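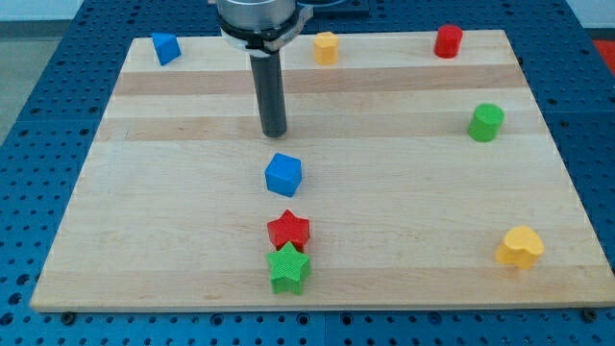 Block pushing setup with the rod tool over the board, blue cube in front of it.

Fixing a push arm that stops dead with a contact force fault

Writing this up fast before I forget the order. We had the arm trip out in the middle of a push run, over and over, and the first three things we tried were wrong. If you run blocks on a board with a rod tool you will probably hit the same one.

What it looked like

Arm comes down beside a block, starts the push, then stops hard. Brakes on. Controller log says force limit in Z. Not X or Y, Z. That should have told us something right away. It was pushing sideways and the fault was up and down, so the tip was dragging on the wood.

The job is simple. One rod, eight plastic blocks, move this one next to that one. Our script is called Tostari and it keeps the tip at a fixed height over the board for the whole push. Fixed height is great until the height is wrong.

First, make it safe

Hit the e-stop. Not the pause button on the screen – the real one. Pause leaves the motors live and the arm can still be pressing down.

Keep hands off the board while the rod is down. A rod doesn't look like much but it will pin a finger to the wood and the arm won't know the diffrence.

Do NOT clear the fault and hit resume. I did. It picked up the old target, went down again and left a dent. Clear the fault, drop the program, then jog.

Jog straight up. Z only, slowest speed. Anything sideways while the tip is touching puts a bending load on the rod and the clamp.

Things that were not the problem

Force limit too low. We raised it. All this did was make it press harder before it stopped. Put it back.

Block stuck against another block. Possible, the two stars like to lock points. But it faulted with the cube alone on the board too.

Bad force sensor. Preben Oddsson swapped the cable, same fault. Zeroed the sensor with the tool hanging free, same fault. Sensor was fine.

The real cause

The rod had slipped in the clamp. Every time it bumped the board it moved a hair, and after the tool had been taken off and put back in October it was sitting lower than the length typed into the controller. So the arm thought the tip was clear of the wood and it wasn't.

How to check yours

1. Clear all the blocks off. All of them, not just to one side.

2. Jog the tip over the middle of the board. Slide a sheet of paper under it and come down slow till the paper just drags. Write down the Z number.

3. Do the same at each corner. Stay clear of the screw heads on the near side.

4. Compare. If all five are off by the same amount, it's tool length. If one end is high and the other low, the board is not flat on the table or somebody moved it.

5. Put a paint pen mark across the rod and the clamp. Run 24 pushes. If the mark splits, the clamp is slipping and no number you type in will hold.

The fix

Tool off. Wipe the rod and the inside of the clamp with alcohol, ours had an oily film on it. Seat the rod all the way up against the stop, then tighten. Ours was never against the stop, it was just hanging on friction.

Measure the length again and type it in. Save it to the tool slot you are really using – we saved to the wrong slot first and lost an hour.

Paper test again at all five spots.

First run at reduced speed with someone on the e-stop. Watch Z force, it should sit near zero and flat while the block slides. If it climbs as the arm moves to one side, go back to step 3.

One more change in the script

Added a touch check at the start. Tip comes down on a bare patch of board, slow, stops at light contact, compares to the saved height. Off by too much and it won't start. It runs again every 100 pushes. Used to be every 200 but thats too long to go with a loose rod.

Since then 672 pushes and no Z faults. One fault sideways, two blocks jammed together, and that one stopped the way it's suposed to.

Paint mark gets looked at every morning before power on. If it's split, tag the arm out and redo the clamp.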